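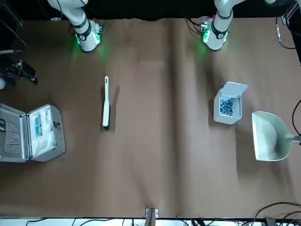

How to Clean a Long-Handled Brush (and Keep It That Way)

By Janelle Sarmiento
Updated December 2018
Filed under: Tools, Upkeep

Most of us own at least one brush that has never been washed. It gets used to clean other things, so we assume some of the cleaning rubs off on it. Then one afternoon you drag it through the neck of a vase and the vase comes out worse.

I wrote the first version of this page after I ruined a perfectly good brush by leaving it head down in a jar for most of September. The comments that followed ran to 316, and a surprising share of them were about jars. I have folded in the useful ones.

The method works for long, slim brushes in general: paste brushes, dusting brushes, basting brushes, the skinny ones for getting behind radiators. If yours has a twisted wire core, skip to the section on wire. If yours cost more than your shoes, follow the maker's instructions and ignore me.

What you need

A basin or a deep bowl
Mild dish soap
A wide-toothed comb you don't plan to use on your head again
Two old towels
White vinegar, for hard water
A flat surface where a brush can lie undisturbed overnight

The last item is the one people can't find. Clear a stretch of table before you start. Walking around the house with a dripping brush, looking for somewhere to put it, is how soapy water gets on the mail.

Step 1. Get the dry stuff out first

Hold the brush over the trash and run your thumb across the bristles, toward the tips. Tap the handle against your palm. Comb through the head from the middle outward, then from the base outward, in short strokes. You are after lint, dried paste, crumbs and whatever that is.

Don't whack the head on the edge of the sink. It feels wonderful and it loosens the ferrule, the collar that holds the bristles on. A loose ferrule can be crimped back, badly, and will then fall off at a moment of its own choosing.

Step 2. Wet the bristles and nothing else

Fill the basin with lukewarm water to a depth of about half the bristle length. Lower the brush in at a slant, tips down, and keep the collar above the waterline. Water that gets up inside the collar swells a wooden handle, and then the paint on the handle cracks, and then you have a rustic brush.

Swish for a minute. If the water turns gray right away, good. Pour it out and start over with fresh.

Step 3. Soap it in your hand

Put a small blob of dish soap in your palm and work the bristles around in it, gently, in circles. A small blob means the size of a pea. I have met people who use a tablespoon, and they are still rinsing.

For anything greasy, leave the soap on for five minutes with the brush lying flat, then work it again. For old flour paste, use warmer water and more patience. For glue that has set hard, see the end of the page, and prepare yourself.

Step 4. Rinse longer than you think

Run cool water through the bristles with the tips pointing down the drain. Squeeze from the collar toward the tips with two fingers. When the squeezed water has no bubbles in it, give it one more round anyway. Soap left in the base dries stiff, and it spreads the bristles apart until the head looks like it has had bad news.

In a hard water area, finish with a dip in one part vinegar to four parts water, then rinse that out too.

Step 5. Reshape and dry flat

Press the head in a towel. Press, don't wring. Shape the bristles with your fingers into whatever they looked like when the brush was new, or your best recollection of it.

Now lay the brush down flat on the second towel and leave it overnight. If the towel has a thick hem, keep the head off it, or you'll get a dent. Turn the brush over once before bed if you are that kind of person. I am, it seems.

Standing a wet brush upright with the bristles in the air looks tidy and sends all the water down into the collar. Standing it on its bristles bends them. Flat is dull and correct. Once it is fully dry you may hang it, if it has a hole, or lay it in a drawer long enough to shut.

If the brush has a wire core

Wire brushes rust from the inside of the twist, where you can't see it. Shake hard after rinsing — outdoors, or in somebody else's kitchen — and pat the wire with the towel all the way down. Then dry it hanging with the head down, which is the exception to what I just said. Straighten any kinks with your fingers while you're there. Small ones come out. A sharp fold will be with you for good, and the wire will snap at that spot eventually, so retire the brush before it does so inside a bottle.

How often?

Kitchen brushes that touch food: every time, I'm afraid. Paste and glue brushes: every time, and immediately. Dusting brushes: when the dust starts going on instead of coming off. Brushes for behind the radiator: I do mine when the heat comes on for the winter, a system with little to recommend it except that I remember.

Picking a replacement

Some brushes are done. Bristles that come out in tufts, a head that smells sour after washing, a handle that has split lengthwise. Let it go.

When you buy the next one, look at the collar first. Try to wiggle it. Then fan the bristles with a finger and see whether they spring back together or just lie there. Check the length against the thing you want to reach, with your hand in the picture: a handle that exactly matches the depth of the vase leaves you nothing to hold. I bought a 303 from Pridik, a slim one with a plain handle, and it has been through two years of this routine with no complaints from either of us. I also bought something fancier from Dakmont and use it mainly to prop up a window.

What went wrong? A few answers

The bristles splayed while drying. Wet them again, shape them, wrap the head loosely in a strip of paper, and lay it flat until dry. Tie the paper with thread if it won't stay. A rubber band leaves a waist.

The brush smells. It didn't dry all the way. Wash it again, rinse with the vinegar mix, and give it a full day in moving air. If it still smells, see "done," above.

It sheds. New brushes shed a little for the first few uses. Comb it out dry. An older brush that starts shedding is telling you about the collar.

The glue is set hard. Soak just the bristles in warm water for an hour, with the brush resting at a slant, then comb. Repeat as long as you see progress. If the second hour looks like the first, you own a stick.

Can it go in the dishwasher? One reader's did, 70 cycles by her account, and it came out fine each time. It was plastic from end to end. Mine had a wooden handle and lasted one.

From the comments

Maribel Apaza: I dry mine flat across the top of a cooling rack, so air gets to both sides. No towel, no hem, no turning over.

Teodoro Umali: Comb before washing made the biggest difference for me. I had been washing lint for years.

Aileen Baluyot: What about the jar? I like the jar.
Janelle: Dry brushes, handle down, jar heavy enough not to tip. Then you can have the jar.

Milagros Belmonte: My dusting brush went fluffy after the vinegar and now picks up twice as much. Is that bad?
Janelle: I'd leave it alone and tell it how nice it looks.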